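Start-of-season safety walk, the hall at Jultumcombe
My checklist, with comments

I do this walk once a year in March, before the dance classes and the Saturday market come back indoors, and every year I tell myself I'll type it up properly. So this year I have! Tick, cross or query against each item, then whatever I felt like saying. Anything marked CROSS has to be sorted before we open the doors. Anything marked QUERY means I need to ask somebody who knows more than I do (a long list of people).

I used the Pradeck sheet as my starting point, the one for small halls, but I've chopped it about. It has a whole page on lifts and we're a single-storey weatherboard building with one step.

1. OUTSIDE AND GETTING IN

1.1 Path from the car park clear and even. TICK
Gravel's been raked. The tree root near the gate is still lifting the edging a bit but it's well off to the side, and it's been painted white again, hooray.

1.2 Outside lights working. CROSS
The one over the side door is dead. I changed the globe, still dead, so it's the fitting or the sensor. I've put it on the electrician's list. In the meantime the side door stays locked after dark and evening hirers come in the front, but only until the electrician's been. See 2.2 for why I don't love that.

1.3 Ramp and handrail firm. TICK
I leaned my whole weight on the rail in three spots and it didn't budge. The grip strip at the bottom of the ramp is curling at one corner. I've glued it, and I'll look again in a fortnight. That glue says it's for outdoors, but so did the last lot.

1.4 Gutters. QUERY
I can see leaves poking up at the north end and I'm not allowed on the ladder any more, fair enough. Needs doing before winter. Last year the overflow came straight down in front of the doors and people were hopping over it all July.

2. EXITS

2.1 All exit doors open fully from the inside, no key. TICK
Front pair, fine. Kitchen door, fine, although it sticks in wet weather and I'd like it planed. I did each one twice, once with my hands full, as I reckon that's how most people go out.

2.2 Nothing stored in front of exits. CROSS, then TICK
Stacking chairs in front of the side door. Again. I moved them, so it's a tick now, but I'm leaving the cross on the record. And here's the bind: if the side door is locked at night on account of the light, we're down an exit. I've decided evening hires are capped at a hundred people until the light's fixed, and it goes on the whiteboard in the foyer in red. If anyone wants to argue with that, they can ring me at home.

2.3 Exit signs lit. TICK
All on. I pressed the test button on each and went and had my tea, and they were still glowing when I came back. The proper long test is due with the electrical check.

3. THE FLOOR

This is the section I fuss over most. A timber floor looks lovely and forgives nothing, and nearly all the entries in our accident book start with somebody's feet.

3.1 Boards sound, no movement underfoot. TICK
Walked the whole thing in socks, then again in hard shoes. One creak, same place as always.

3.2 No splinters, raised nails or open joints. TICK
I do this by dragging an old pair of stockings over the boards, wrapped round a broom head. Snags on anything! Nothing caught this year apart from one spot near the stage, and I've sanded that back.

3.3 Finish not slippery. QUERY
The bit in front of the kitchen hatch has gone shiny. Either it's wear or somebody's been using spray polish again. PLEASE do not use spray polish on the floor. The stuff in the cupboard labelled Siltska is the only thing that goes on it, one capful to a bucket, and the mop wrung out hard. I'll go over it with that this week and do my sock test again.

3.4 Tables lifted, never dragged. QUERY
I can't inspect a habit, but I can inspect the scratches, and there are some new ones. Two people to a table, one each end. Felt pads are in the tin in the foyer cupboard if you find a foot without one.
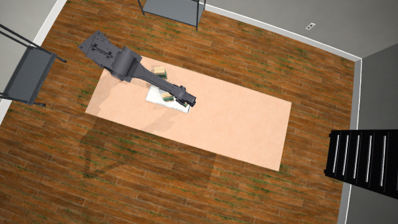 3.5 Mats flat, edges down. TICK
The big doormat was replaced in spring and it lies beautifully. I've thrown out the little one from the ladies'. It had a curl on it like a ski jump and I'd been kicking it flat for two years, so that's on me.

3.6 Spill kit stocked and where it should be. TICK
Bucket, cloths, yellow sign. There should be 6 cloths in it and there were. Wash them and put them back, thank you to whoever has been doing that.

4. FIRE THINGS

4.1 Extinguishers in date, pins in, needle in the green. TICK
All good and tagged. The contractor comes through twice a year and I just look between visits.

4.2 Fire blanket in kitchen. TICK
Still there, tabs hanging down where you can grab them. Somebody had hung a tea towel over it. I've moved the hook.

4.3 Smoke alarms tested. TICK
Loud. Very loud. I forgot to warn next door and had to go over and say sorry.

4.4 Assembly point sign. CROSS
Faded so badly you'd have to know what it said. The new one from Chowdhury Signs is ordered, and I've asked for the bigger size this time so it can be read from the door.

5. ELECTRICAL AND HEATING

5.1 Leads and plugs. CROSS
One extension lead with a split in the outer sheath, right by the plug. I've cut the plug off and binned it so it can't creep back. Hirers bringing their own gear, please check it before you plug it in.

5.2 Power boards not piggybacked. TICK
Better than last year, when I found three in a row behind the urn.

5.3 Wall heaters, guards on. TICK
Guards tight. They need a vacuum before they're switched on or the whole place smells of burnt dust for a week. That's a job for April.

5.4 Total load on the kitchen circuit. QUERY
The urn is 2,000 watts by its label, and with the pie warmer and the kettle all going at once we trip the breaker every market day. It's doing its job, but I'd like to hear what the electrician thinks about a second circuit. I've had a quote for $242 just for the look-see and I think it's money well spent.

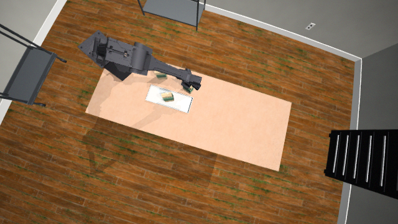

6. KITCHEN

6.1 Hot water not scalding at the hand basin. TICK
Good and warm, and I could keep my hand under it.

6.2 First aid kit complete. CROSS
No burn gel, no small plasters, and four triangular bandages, which must be breeding. I'll top it up at the chemist. If you use something, write it on the card inside the lid. You won't get in trouble!

6.3 Knives stored safely. TICK
In the block, block at the back of the bench.

6.4 Fridge temperature. TICK
Sitting at 4 when I came in and 4 when I left. The seal's a bit grubby at the bottom and I gave it a scrub.

7. STACKING AND STORING

7.1 Chairs no more than eight high. TICK
Apart from the lot I found at the side door, see above, and they've been split up.

7.2 Folding tables strapped to the trolley. QUERY
The strap's there but the buckle slips if you pull it sideways. Fine for now with a knot in it. I'll get a ratchet one. Don't let kids ride the trolley, however nicely they ask.

7.3 Storeroom shelves. TICK
Heavy stuff low, light stuff high. The Christmas boxes have gone up top where they belong.

TO DO, IN THE ORDER I'M DOING IT

Side door light, electrician, urgent
Red notice on the whiteboard, done as I left
Burn gel and plasters
Shiny patch at the hatch
Assembly sign up when it arrives
Gutters before the rain
Ratchet strap
Plane the kitchen door, if it's ever dry enough

The sheet's in the blue folder in the foyer with a pen on a string. If you spot something between now and my next wander through, write it on the back page with the day you saw it, and if it's an exit or anything electrical, ring me as well.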